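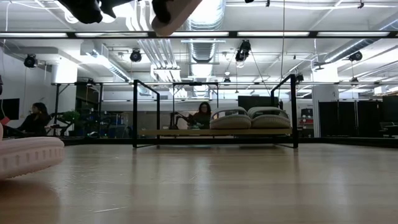
Belach folks wrote back overnight that the planner isn't slow at all, we're just feeding it a stale collision map and then blaming it for thinking hard. Hmm. Okay, fair enough, I went and checked!

Monday, June. The log from the rack task has 2,102 plan requests in it, and 312 of them came back as "start state in collision" (ugh). Almost every one is near the uprights of the black metal rack. I'd padded the rods way too much back when I was scared of clipping them, and then forgot the padding was even in there. Classic me.

So I dropped the padding to 27 mm, down from something silly, and moved the map refresh in front of the plan call. The two soft grey things on the board stay out of the map for now. They're squishy, and the depth points on them wander all over the place.

Replayed the first 2,000 requests offline with the new settings on the Bomwood branch. Way fewer start-state errors, but the sideways approach to the right-hand one still picks a weird elbow-up path sometimes. Might be the seed?

To do: log the map age with each request, ask Belach about their timeout, don't touch Akande until the merge is in.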